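Forkness Student Robotics Board > Build Help > Bin picking class project, grasps keep failing near the divider

vellow_kid
posted 4:12 pm

Hi all, second year here, doing the bin picking project for our automation class. We have to move household stuff out of one side of a split bin and into the other, and our demo is in March.

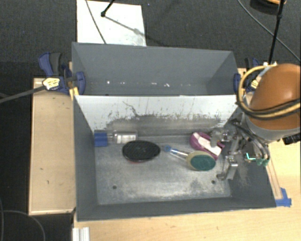
So the arm side is fine. We can reach everything, the gripper opens and closes when we tell it to, and the planner hasn't done anything scary in weeks. What's killing us is picking. Out of the last 40 tries we got 11 clean ones, and I was kind of proud of the 11 until my lab partner pointed out that most of them were the same sponge wand over and over. The clear bottle is the worst! It ends up against the divider, the depth camera sees right through it, and we either close on air or bump the wall and the safety stop kicks in.

We have about 4,000 labeled grasps from last year's team. Should we retrain on those or is that a waste of time?

trultero
posted 4:31 pm

Clear plastic is miserable for depth, welcome to the club. Does your label set have any see-through objects in it? If last year's team used boxes and cans then retraining on it gets you a model that's great at boxes and cans. I'd check before burning a weekend.

Your bottle does have a blue cap and a label though. Those should come back with decent depth even when the body doesn't. We had a similar problem and started fitting a rough cylinder between whatever solid patches we could find. Ugly code, but it got us through the class.

vellow_kid
posted 4:40 pm

Just looked. It's nearly all boxes. There's one mug. Ugh.

The cylinder thing sounds doable, I'll try it tonight if I can get bench time.

sidewall_sam
posted 5:05 pm

I'm going to disagree with the cylinder advice a little. It works for bottles and then you get the purple thing in the right corner and you're writing another special case, and then another one for the black oval thing, and by the demo you have a pile of if statements. What I'd do first is add a push. If the object is too close to a wall or the divider, close the fingers, get behind it at an angle, and nudge it toward the middle. Then pick. You don't need to know what it is.

Also, look at your divider. The bottom part is all scuffed up. I don't know how many of those marks are from your team, but I'd want a bigger margin in the planner before running anything overnight.

trultero
posted 5:22 pm

A push is nice until you push a round bottle and it rolls right back to the wall. Ask me how I know. And you can't get behind something that's already lying against the divider — you have to come in from the end and sort of sweep it along. That's a harder motion than you're making it sound.

sidewall_sam
posted 5:30 pm

Sure, from the end. I'd still take a sweep that works half the time over a model of every object in the kitchen aisle. You get another try afterward.

đinh_lab
posted 6:48 pm

I TA'd this class last year so maybe I can help settle it. The grading was on picks per session, and failed tries didn't cost points unless you hit the safety stop. Check your own handout in case it's different now. If it's the same, pushes are cheap and wall bumps are expensive, so I'd fix the margin before anything else. Start with 5 millimeters more than whatever you have and see which objects you lose.

Blandine Charpentier also has a writeup on sweeping in the class folder from her project. It's long, but skip to the part on approach angles.

vellow_kid
posted 9:57 pm

OK, update. Upped the margin, and we had no stops all evening. We can't reach the bottle at all from the top now, so I'm stuck doing the sweep whether I like it or not, lol. First version shoved it straight into the corner. Second version moved it a bit and then the fingers rode up over it.

Reading Blandine's notes now. trultero, do you still have that cylinder code anywhere? I kind of want to try both.

trultero
posted 10:09 pm

Yep, sending it over. Don't judge the variable names.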